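Helta Open Day: Box Folding Recordings

README, version 2

About this folder

This folder contains the recordings from the open day at the Helta workshop in February 2025. Visitors could watch our two-arm cell work with flat cardboard boxes, and those who wished could drive the arms themselves for a short turn. The person who prepared the data is Estela Godoy. Jintana Nuchit was responsible for the cell on the day and wrote the notes for each session.

The data is small and it was not collected under laboratory conditions. People were talking, asking questions and sometimes leaning on the barrier. Please keep this in mind before you use it for training.

What is inside

sessions/ has one subfolder for each visitor turn
notes/ has the text notes by Jintana, in English
demo/ has the runs made by our own staff
LICENCE.txt

Each session has the joint positions of both arms, the gripper opening and the video from the fixed camera. The clocks of the arms and the camera were matched in the morning before the doors opened. We did not match them again after lunch, so the afternoon sessions may have a small shift. If you find it, please tell us how big it is.

The task

One flat box template is placed on the table between the arms. The operator should lift the side panels, fold them on the crease lines and close the flap. A turn was 5 minutes long. When the time was over the operator stopped, also if the box was half folded, and the recording was kept.

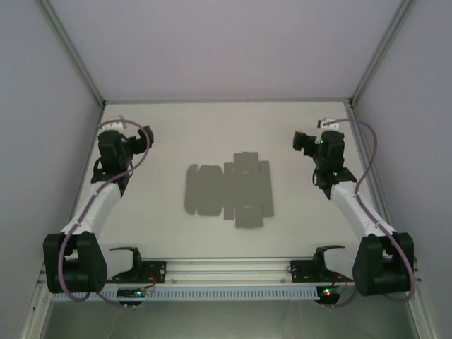
The cell with a flat box template on the table and both grippers clear of it.

Visitors drove the arms with the Mikach hand controllers, which we lent from the Plelden training room. Staff runs used the same controllers. For the first 20 seconds of every turn the speed was limited, so that people could get used to the movement. This part is not removed from the files.

Labels

The notes give one of these results for each turn: folded, partly folded, not folded, stopped by staff. The last one means that Jintana pressed the stop button. It does not say that the operator made a mistake, for example one turn was stopped when a child dropped a mitten over the barrier.

Known problems

The colour of the video changes a little during the day.
In the session "Lagos" (named after the visitor's home town) the left gripper values are missing. The video is complete.
Some templates were used more than once and the creases are already soft. The notes mark these as "used".
Joint files longer than 4000 lines open slowly in the old viewer.

Privacy

Visitors signed a form before their turn. We do not store names, and the sound was removed from all videos.

Contact

Questions about the files go to Estela, questions about the cell go to Jintana. We plan to repeat the open day in August, with a smaller box and a longer turn.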